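Westitberg Makers & Menders forum > Shared spaces > Benches, tables and storage

White table covering – creases, smudges and the great cup argument

greer_mac
Right, I need some opinions from people who share a workroom and haven't fallen out over it yet. We've got one big white table which everyone uses for everything, and behind it a workbench which everyone uses for putting things down and forgetting them. I've put a white sheet over the table (off the roll, from Firent, the slightly matt one) and I love it, you can see every screw you drop. But it came folded and the creases won't shift. There's one down the middle and another going across nearer the front, and it's already picking up grey smudges. Do I live with it or is there a trick?

Also – paper cups. I bought the box of 1000 from Orlandini back in March, thinking I was being clever, and now there's a cup on every surface. People use them for tea, for screws, for rinsing brushes. Ajith wants them banned. I don't! But I'm listening.

AjithR
I don't want them banned, I want them off the table. Not the same thing, Greer.

They weigh nothing. You nudge the table and over they go, and then somebody's tea is heading for somebody's paperwork. A mug at least puts up a fight.

rania.ab
Hello from the Sirnmont lot. Creases: warm iron, tea towel in between, keep it moving, and do a corner first in case it goes shiny or sticks. I've done ours like that and the long one nearly vanished. The one across the bottom never did, but I think I'd leant on it for a year by then.

Smudges on a matt covering are a nuisance and I'd stop worrying about them. Washing-up liquid, soft cloth, dry it straight after. If you scrub you get a polished patch which looks worse than the smudge did.

lacey_b
Please don't iron it! I ruined one. It went wavy all along the edge and I had to fold it under and pretend. What worked for me was turning it over, rolling it the opposite way round a cardboard tube and leaving it over the weekend. When I put it back on Monday morning it lay nearly flat. Takes longer but you can't melt it.

rania.ab
@lacey_b was there a towel in between though?

lacey_b
There was a pillowcase. Same thing!

rania.ab
It's thinner than a tea towel. I'll die on this hill.

Kapoor_bench
Coming at it from the other side – why cover the table at all? It's already white. All you've done is add a second white thing on top of the first, and this one creases. We took ours off after one winter and just wiped the tabletop down at the end of the day. If it gets scratched, it's a work table, it's meant to.

greer_mac
Fair question, Alaric. Mostly glue. And it's not only my table, so I'd like it to look decent whenever we do eventually replace things. I can bin a sheet. I can't bin the table (I couldn't get it down the stairs for a start).

AjithR
I'm with Greer on the covering, for once. It's nice to work on. Little dark specks show up straight away, so you can sweep them off before they get pressed into whatever you're making.

The cups though.

Kapoor_bench
Paper cups are the best parts pots going and you're all being snobs. Write on the side in marker what's in it, stand it at the back, job done. If one falls over you pick up your washers and carry on. I'd much rather that than those little lidded tubs where the lid's always gone missing.

lacey_b
Parts in them, yes. Drinks in them, no. And never let both go on at once, I've very nearly swallowed a grub screw.

AjithR
That is precisely my point. You can't tell from above which is which until you've got your nose over it.

rania.ab
We do plain ones for drinking and put a big marker cross on anything holding parts or paint water. Cross goes on BEFORE anything goes in. It's held up pretty well, and a new person gets it in one go.

greer_mac
Ooh, the cross is good. I'm having that.

Second half of my question, which you've all ignored in favour of cups – the bench behind. How do you stop it filling up? I did a proper clear out and it crept back. There's always a laptop on it, and there's always a bottle with no home.

Kapoor_bench
It'll fill up whatever you do. It's the nearest flat thing. Put a shelf above it.

lacey_b
One big bin! Wide, no lid, anything left out goes in it when you lock up. People come and fish their own stuff out. You feel mean for the first week and then it's lovely. Ours is an old washing-up bowl sort of thing, nothing fancy.

AjithR
We've got a bin, Lacey, the light blue one. It's sitting there with nothing in it and the stuff is all next to it.

lacey_b
Then somebody has to be the mean one. I nominate you.

rania.ab
Seconded :) And put the crate somewhere it can't be reached from the table. Ours had a grid-sided crate right at the end and it was a magnet for odds and ends, every last one of them somebody's "I'll need that later".

Kapoor_bench
I do need it later.

greer_mac
OK, plan. I'll try Lacey's rolling method first and Rania's iron second, on a spare bit. Cups stay, with crosses. Drinks move to the windowsill, which Ajith has agreed to in front of witnesses. The bin gets used, starting with whoever owns the black bottle.

AjithR
I agreed to a trial.

greer_mac
A trial then. Lacey, how tight do you roll it? And does it matter if the tube's shorter than the sheet?

lacey_b
Snug, not tight. Short tube is fine if you tape 2 together, just make sure the join is smooth or you'll press a new line into it – ask me how I know.

greer_mac
Taping tubes tonight. That crease running down from the middle, it's faint but once you've spotted it you can't stop looking. The one going across is lower down. Bench is as bad as I said.

3 replies hidden | 200 views | 2 shares 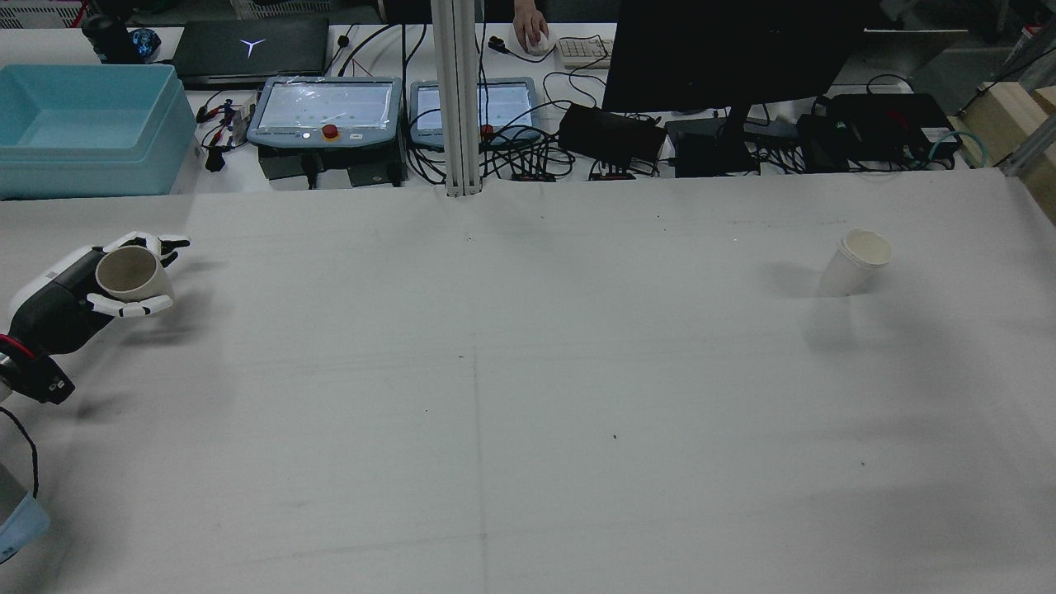
The table before the rolling, one paper cup standing on it, another gripped sideways in a robotic hand, and the blue bin on the bench at the back

Contact the moderators | © Westitberg Makers & Menders | Back to top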